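Search the newsletter Search Clear
2 min read

Spare parts table returns at Samuel Hall

The Gruvska repair morning is back on Sat 1 August, from ten until one, and this time there will be a table for plastic odds and ends. People kept turning up in January with lids, wheels, knobs and covers they could not match to anything, and we had no place to put them.

Please wash parts before you bring them. If you know what a piece came off, write it on masking tape and stick it to the flat side. Peel off old glue if it comes away easily and leave it if it does not.

Round parts are the hardest to sort. Measure straight across the widest point, rim included, and turn the piece over to look at the moulding. Two discs of the same size can have quite different ribs, and a rib with a chipped end may not sit properly in its slot.

Tea is by the side door. Entry is free and parts cost 5p each. The 19 bus stops outside.

Related items
Gidano Road book swap
Plakum allotment open day
Where to take old batteries
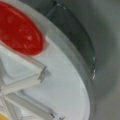 White plastic disc with moulded ribs and a raised rim.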